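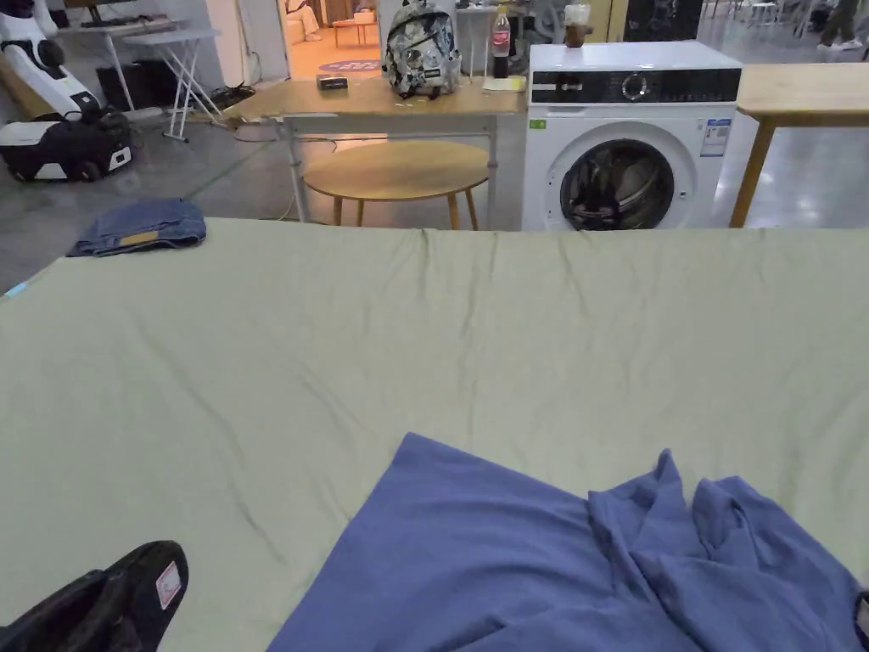

*A blue garment on a pale green sheet.*

# Lendenness Gets Its Pie Night Back, and This Year the Theme Is Blueberry

Grab a fork! The Lendenness Pie Night returns to the old Górecki bakery hall this Thursday at 6 p.m., and the sign-up sheet has already closed with 91 pies on it. That beats last year by 21, and last year the tables were so full that the rhubarb entries ended up on the piano.

For anyone new to town, Pie Night is a themed potluck with ribbons. Home bakers bring one dessert each, everything gets sliced at half past six, and the whole room eats its way from one end to the other. Past themes have included "Things That Grow on Vines" (lots of grape, one very brave cucumber sorbet) and "Breakfast for Dessert," which gave us the maple bacon hand pies that people still bring up in the checkout line.

This year's theme is simply blueberry. It could be a pie, a cobbler, a buckle, a slump, a tart, a cheesecake with blueberry swirled through it, or anything else that ends up on a plate and turns your teeth purple. The only rule is that berries have to be in the dessert itself, so a lemon cake with three berries on top won't make it past the door. (There was a long talk about blueberry jam. Jam counts.)

Lundero Farm, out past the water tower, is supplying fresh berries to any baker who wants them. Signed-up bakers can pick up two quarts at the farm stand until Wednesday evening, and the stand will also have frozen berries from last summer for folks who like a thicker filling. The farm planted 26 new rows a few years back and this is the first season they're really producing, so expect big fat berries with plenty of tartness left in them. They're wonderful straight out of the box. Try to save enough for the crust.

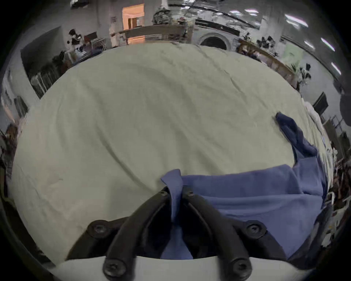
Judging works a little differently this time around. In the past a small panel tasted everything, and by the fortieth slice it was hard to tell a good crust from a great one. Now the pies are split among seven tables of 13, each table has its own pair of judges, and the seven table winners go on to a final tasting at 8 p.m. Ribbons will be given for best crust, best filling and best overall, plus a kids' ribbon for bakers 12 and under. The kids' ribbon is blue, naturally, and it's the biggest of the bunch.

There is also a brand new prize for best use of the theme in decoration. Last year's bakers went all out with lattice tops, braided edges and pastry leaves, and it seemed a shame not to have a ribbon for it. One early entry form promises a pie shaped like the Lendenness covered bridge, with a blueberry river running under it. Another just says "moon and stars, need extra table space." We can't wait to see both.

If you're coming to eat and not to bake, tickets are at the door and come with six tasting slices and a scoop of vanilla ice cream. Ice cream is from Ivska Creamery on Mill Street, which is also churning a sweet corn flavor just for the night. Sweet corn and blueberry sounds odd until you try it, and then you want it on everything! A small batch went around at the creamery's counter in May and it was gone before lunch. There will be a dairy-free coconut scoop too.

Last year 411 people came through the doors, so plan to arrive early if you have your heart set on something particular. The cobblers always go first. Cheesecakes hang on a bit longer, mostly because they're kept in the coolers along the back wall and people forget to look. Go look!

A few notes for bakers:

- Drop-off is from 3 to 5 p.m. at the side door on Orchard Lane. The front doors stay locked until 6.
- Put your name on the bottom of your dish with masking tape. Glass and metal pans are both fine.
- Bring a printed ingredient card. Nuts and gluten should be in large letters.
- Anything with custard, cream cheese or whipped cream goes straight into a cooler, so tell the person at the door.
- One dessert per baker, and it should cut into at least eight slices.

Still perfecting your filling? The trick we keep hearing from longtime entrants is to cook half the berries down with the sugar, a squeeze of lemon and a spoonful of cornstarch, let that cool, and then fold in the other half raw. You get a filling that holds together when sliced but still has whole berries that pop. A pinch of cinnamon is traditional in these parts, and a pinch of ground coriander is the one that gets people asking what's in there. Let the pie cool all the way, four hours if you can stand it, or it'll run all over the plate.

Parking is free in the lot behind the hall and along Orchard Lane. The hall is step-free from the lot side. If the weather holds, the double doors will be open and there will be picnic tables out on the grass, so bring a blanket and make an evening of it. Music starts at 7, and the fiddle players have been told there's pie in it for them.

Leftover slices will be boxed up after the ribbons are handed out, and anyone still around at closing can take a box home. Recipes from the ribbon winners will be printed on cards and set out at the Lundero Farm stand starting Saturday morning, including the kids' winner, spelling and all.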